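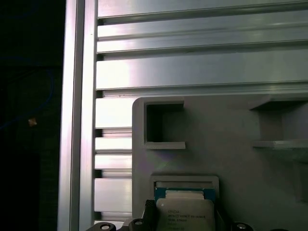 Pipefish surveys in the Wusari estuary resumed on March 18, 2021, with 262 individuals logged across the seagrass transects in the first sampling block. Pipefish belong to the same family as seahorses, and the males carry the eggs on the underside of the trunk or tail, depending on species. Brooding males were recorded separately from females and juveniles. Ring counts, used to separate the two species present, are made from still photographs and no longer from fish held in trays, which shortens handling time. Sorting the stills takes a fair amount of computing. Gerardo Tan checks every identification the software marks as uncertain.

Transects at Droltari are 300 metres long and run parallel to the channel. Those at Marti are 167 metres, limited by the extent of the eelgrass. Catch per metre is reported in place of raw totals so the two sites can be compared. Water temperature and salinity are taken at both ends of each transect.

Seine nets should be rinsed in fresh water and dried fully before moving between sites. Data sheets go in the blue folder at the Grollier field station, with the transect number in the top right corner.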